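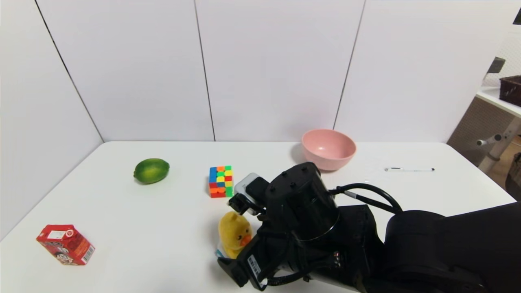
Search this book Enter a word or phrase Go

Chapter 7
Choosing an Arm You Can Live With

By the time most readers reach this chapter they will have spent a good many evenings with the simple grippers of Chapter 6, and a fair number will be itching to spend some money. We sympathise. There is a particular pleasure in opening a catalogue of robot arms with a cup of tea at your elbow, and we would not want to spoil it for you, but we would like you to go into it with a few sensible questions in your pocket. A brochure is written to answer the questions its maker would like you to ask, and the ones you need answered may be somewhere near the back in very small type, if they are there at all.

In this chapter we work through a single offer from beginning to end, as though we were going to sign for it ourselves. The offer is the Cikik tabletop picking kit, sold by Furnine and intended for colleges, small workshops and patient people with a spare room. It comes as an arm, a gripper with two fingers, a camera for the wrist and the software that ties them together. Furnine will also sell you a setting-up visit and a year of help over the telephone, and we shall come to those in Section 7.4, where we are a little less enthusiastic.

You do not need to own the kit to follow along. Everything we say about it can be said, with small changes, about its nearest rival, the Drarkau bench arm, and very probably about whatever is on sale by the time this book reaches your shelf.

7.1 What the kit is supposed to do

Furnine's leaflet promises that the Cikik will "pick and place everyday objects". It is a friendly phrase and a slippery one. Everyday to whom? A bakery and a bicycle shop would give you very different lists, and an arm that does splendidly in the one might be hopeless in the other. So before anything else, write down the things you want lifted. Be as dull and as exact as you can bear to be. Note which of them are soft, which will roll if nudged, which have a shiny skin and which have a lid or flap that might catch on a finger.

Our own list was put together with teaching in mind, so we wanted shapes that would disagree with one another. A drinks carton has flat sides and square corners and gives a pair of fingers something obvious to close on. A lime is nothing like that. It is rounded all over, and if the grip lands too high the fruit may well squirt out sideways and go for a wander. A puzzle cube is an easy shape to hold but a very busy one to look at, with its jumble of coloured squares, and a pen lying flat hardly rises from the table at all.

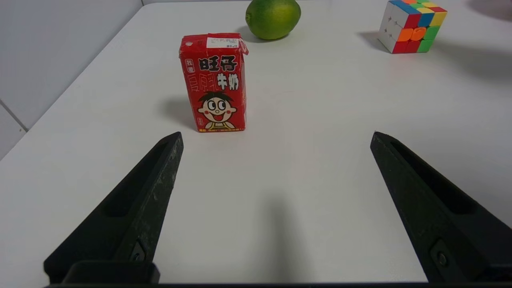
Figure 7.2 The wrist camera's view with the gripper open and the carton beyond the fingertips. The lime and the cube are farther back.

It is well worth asking a seller to show you the wrist view before you see anything else. From across the room every arm looks clever. From the wrist you find out how much of the table the fingers hide, how large an object looks as the gripper draws near to it, and whether the thing you want next has slipped out of sight at the top. You will also learn something about the lighting, as the gripper throws a shadow of its own on the table, and a soft grey patch on a white surface can puzzle software that has been tuned in a brighter place.

7.2 Fingers, and what they are asked to forgive

Two-fingered grippers are popular for good reasons. They are cheap to make, easy to understand and quick to mend, and on the Cikik the fingers are sold as spares, so that a worn pair need not mean a new gripper. What they ask in return is a certain amount of care in the approach. The fingers must come down either side of the object, reasonably square to it, with enough room to spare that neither tip lands on top. Engineers call that spare room the clearance, and we shall use the word a great deal from here on.

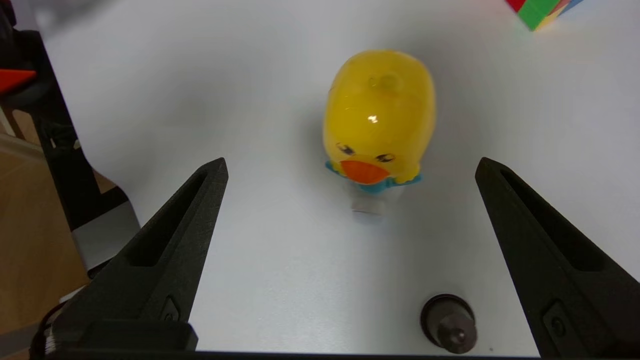
Clearance is the first thing we should like you to measure on any arm you are thinking of buying, and it costs nothing but a ruler and a little patience. Open the fingers as wide as they will go, note the gap at the tips, and take away the width of your object at the height where you mean to hold it. That last part trips people up more often than you would think, for very few objects are the same width all the way up. Take our yellow duck, facing the open fingers with its orange beak and its pale blue collar. The collar flares out to either side, so a measurement taken at the top of the head tells you very little about the room you will need lower down. Measure at both heights and write both down. If you then turn the object and measure again you will have the beginnings of a proper clearance table, and Section 7.3 shows you how to fill in the rest.

7.3 A fair trial

For a score out of 100, divide your tries evenly among the objects on your list, and keep a separate tally for each. We look for 80 successful lifts before we consider an arm ready for a classroom, but do read the separate tallies before you cheer, as a good total can hide one object that was dropped nearly every time. Decide beforehand what a successful lift is, and write the definition at the top of the sheet.

We use cookies to remember your place in the book. Accept Manage choices

Maeng Educational Books | Contact us | Copyright Maeng, all rights reserved | Back to top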